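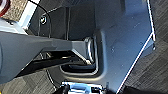 Ekosance writes motion planning software for robot arms that have to work in cramped places. Our planner, Semero, decides how an arm gets from one pose to the next without hitting anything expensive. A rounded opening in a dark metal panel, with a bracket just inside it, is the sort of geometry it gets fussy about, and we like it fussy.

Hafþór Blöndal started the company after his previous planner took 90 seconds to decide not to move. There are seven of us now. Support is open on weekdays, and Hafþór answers the phone if you let it ring.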